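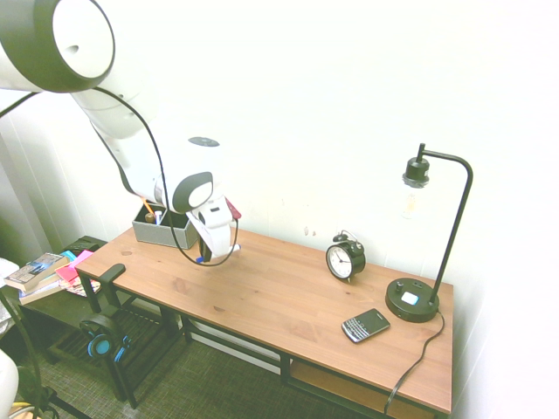

Can a Robot Tidy Your Desk?

Putting a pen back with the other pens takes you a second or two. You don't even think about it. For a robot, it is a hard job.

First the robot has to find the pen. Cameras help it see, but a dark phone, a black lamp and a thin pencil all look very different to a computer. Then it has to work out how to hold the pen. If it squeezes too softly, the pen slips. If it squeezes too hard, something may crack.

A robot arm at the Finholm workshop practiced with pens and pencils 400 times in June. It got 107 of them into the bin on the first try. That may sound low – but every miss gave the team something to fix.

Robots in factories do much better. They can move the same part to the same spot all day long. Homes are messy, and the mess changes. Your desk at 8 a.m. does not look like your desk at bedtime.

So can machines do chores yet? Some can. Robot vacuums clean floors, and dishwashers wash plates. Clearing a whole desk is still slow work, and a person usually has to check it. You will need to put away your own pencils for now.

12 comments | 1,105 shares

Finholm Kids | Contact us | Back to top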